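Chapter 7
Structured Cabling in Small Buildings

7.1 Scope of the chapter

Chapter 6 treated the electrical behavior of a twisted pair in isolation. This chapter deals with what happens when many such pairs are run through a building, terminated, labeled and handed over to a tenant. The worked case throughout is the Janisholm office block, a three-story building recabled in one summer. The drawings and test records were prepared by Ismael Quintana and are used in the exercises at the end of sections 7.3 and 7.6.

A structured cabling system is divided into the backbone, the horizontal run and the work area. The backbone joins equipment rooms to each other. The horizontal run joins an equipment room to a wall outlet and is fixed in place. The work area is everything between the outlet and the user's device. At Janisholm there are 289 outlets served from two equipment rooms, and 22 backbone links.

7.2 The channel and the permanent link

Two terms are often confused. The permanent link is the fixed cable together with the connector at each end of it. The channel is the permanent link plus the patch cords and equipment cords attached to it. A contractor normally certifies the permanent link, but the user depends on the channel. A link that passes by a narrow margin can become a failing channel once a poor cord is added.

The length limits follow from this division. For balanced copper cable the permanent link may be up to 90 meters long, and the cords together are allowed a further 10 meters. Stranded cords have a higher loss per meter than solid cable, so a designer who needs longer cords must shorten the fixed run.

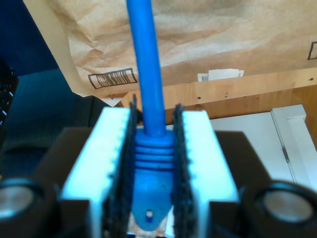
Why is the horizontal run made from solid conductors when patch cords are usually stranded? Solid copper has lower loss over distance and seats well in the contacts of a punch-down block, while stranded copper withstands repeated bending at the desk and in the rack.

7.3 Bend radius and pulling tension

The performance of a pair depends on its geometry. If the cable is bent too tightly or pulled too hard, the spacing between the conductors changes and part of the signal is reflected. A common rule for unshielded four-pair cable is a minimum bend radius of four times the outside diameter - larger values apply to some shielded types, and the manufacturer's sheet takes priority over the rule.

In the first survey at Janisholm, outlet records were kept in the Utow format and rack records in the Plulier format. The two did not share a numbering scheme. Cable 1249 in one set was cable 2337 in the other, and several links were tested twice under different names. Section 7.5 returns to this problem and sets out the labeling method used by the second contractor, Farooqui.

Before reading further, the student should be able to define return loss and near-end crosstalk, and to state the unit in which each is measured.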